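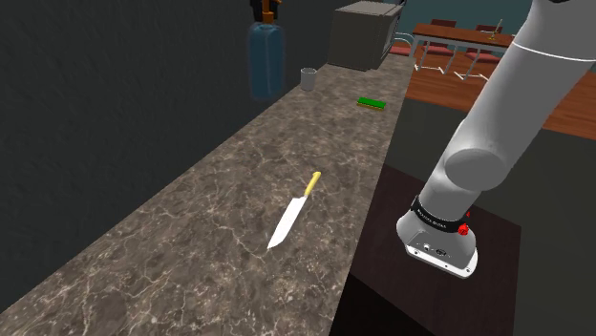
Altov73

Thread: Sealing a marble counter, yes or no?

We are putting a long run of marble in the kitchen, brown-grey with thin white veins, dark charcoal wall next to it. The installer wants to seal it before we move back in. My father-in-law had unsealed marble in his last house for years and says sealer is a waste of money. Who is right? We cook every night and there are two kids. Quote for the sealing alone is $60 on top of the install, so the money is not the issue. I just don't want to start something I have to redo forever.

prudon_k
Seal it. $60 is nothing next to the price of the slab. I did mine myself and spent most of that on the bottle and rags.

Keep in mind sealer only slows down staining. It does nothing for etching. Lemon juice, vinegar, tomato sauce and wine will leave dull spots whether you seal or not. People mix these two up all the time and then say the sealer failed.

Dindanby
Disagree with sealing by default. Some marble is dense enough that it barely takes any in, and what doesn't soak in dries on top as a haze. Do the water test first. Put a spoonful of water on a spot near the back and leave it 5 minutes. Wipe it up. If the stone went darker underneath, it is absorbing and you should seal. If it looks the same, leave it alone.

prudon_k
Five minutes is short. I would give it longer and try oil too, on an offcut. Oil is what got mine, next to the stove.

Dindanby
Fine, on an offcut. Don't put oil on the real counter to find out.

Altov73
I have two offcuts from the sink hole. Will try water and oil on one of them tonight. Is polished or honed better with kids? The installer can still do either.

montoya_stone
I fabricate for a living. Honed. Etches show up on polished as dull marks on a shiny surface and you will see every one when the light comes in low. On honed they blend in. The downside is that honed usually takes in more liquid, so if you go honed, seal it.

If you ever want to take out etches yourself, don't go at it with 800 grit on a honed top without trying it on the offcut. You can end up with a patch shinier than the rest and then you are doing the whole counter.

Dindanby
OK, for honed I would seal too. My comment was about polished.

Gravelbed
We have honed and I would not buy it again. The area by the kettle has rings I can't get out. Quartz next time.

prudon_k
Rings from what? If it is hard water you can usually shave the deposit off with a razor blade held flat. If it is etched, that needs rehoning.

Gravelbed
Tea, I think. Never sealed it, before you ask.

montoya_stone
Tea will come out with a poultice most of the time. Baking soda and peroxide paste, plastic wrap over it, leave it overnight. Might take a couple of rounds.

Altov73
Water test done. Left it 5 minutes and there was a clear dark spot, gone by the next morning. Oil left a mark that is still there. Going honed and sealed. Father-in-law has been told.

Dindanby
How often does the installer say to redo it?

Altov73
He said once a year, or when water stops beading. I will put it down for November.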